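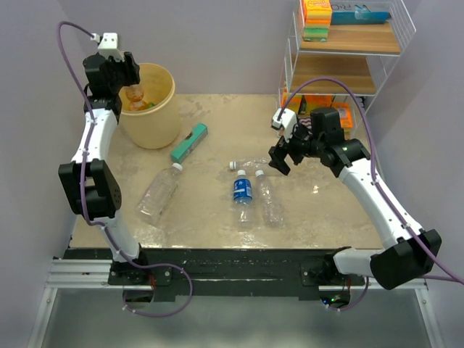
Skonby's sorting cell is back at work after an overhaul that took longer than anyone had put in the diary, and which came down in the end to a cable.

The cell, a two-armed table that spends its days putting plastic bottles into a bucket, had been stopping without warning since December. It would reach out, hesitate, and go limp in the manner of a teenager asked to lay the table. Restarting it cleared the fault. Then, some hours later, it would do it again, usually when visitors were in.

Caradog Griffiths, who looks after the machine at Skonby's Curholm workshop, logged 296 of these stops before he was given leave to take the thing apart. "The software people said it was the hardware," he said. "The hardware people are me."

The trouble lay in the purple cable that serves the left gripper. On the old layout it was tied tightly along the arm with no slack at the wrist, so every long reach tugged at the plug. The plug put up with this for a good while and then began to let go for a moment at a time, long enough for the controller to decide the gripper had ceased to exist.

Both arms have now been given new cables. Each one leaves the small white bracket on top of the gripper in a wide loop before heading back down towards the base, and on the left arm it is held in white clips that let it slide a little. The left cable also hangs in a loop below the front edge of the table. Griffiths concedes that it looks untidy. He has been asked twice whether it is finished.

The clips were the work of Yi-an Geum, who went through several versions. The early ones gripped the cable so firmly that they recreated the original fault, and one let go altogether and was later found in the bucket, correctly sorted with the plastics.

While the arms were off, the team took the chance to deal with the mountings. Both bases sit on the black rail along the front of the table, and the screws on the right-hand one had worked loose enough to put that arm slightly out of true. They have been replaced and marked with paint, so that a glance will show whether any have turned. Checking the paint is now the first job of the morning, ahead of the kettle, at least on paper.

The arms then had to be taught where they were again. Tae-yang Ban ran the calibration, touching each gripper to a set of fixed points on the table and correcting the difference. It was done in an afternoon, then done again the next day after somebody leaned on the frame.

Testing has been carried out with the usual rubbish. Bottles go on the table lying down, with and without labels, along with caps and crumpled bits of clear plastic, and the arms are left to get on with it. The damp is a known nuisance. Bottles arrive with a mouthful still in them, the tabletop gets wet, and a wet bottle has a habit of skating off just as the fingers close. Griffiths' maintenance sheet now calls for the fingertips to be wiped at every shift change and the table dried at the same time. The sheet does not say with what, and there has been correspondence.

Since the rebuild the cell has made 528 pick-ups with 2 stops. One was a bottle wedged across the mouth of the bucket. The other was the emergency button, pressed by Ansel Zamora's elbow.

Zamora, who manages the workshop, said he was pleased with the result and would like it noted that the button is in a silly place. It is to be moved.

Caps remain a weak point. A loose one lying on its side is hard for the gripper to pinch and easy for it to flick, and a fair number still finish up on the floor. Wycliffe Were is trying softer fingertips, which pick up caps nicely and wear out at a rate he described as "generous". A harder set is on order from Cho, the workshop's usual supplier.

Skonby has a second cell of the same design at Skivar, wired to the old layout and so far free of faults. Griffiths is due there on March 21, 2024 with a box of clips and a reel of purple cable. The Skivar team has asked whether the visit is strictly necessary, given that theirs works.

He is going anyway – the train is booked, and he has seen how tightly they tie things up there.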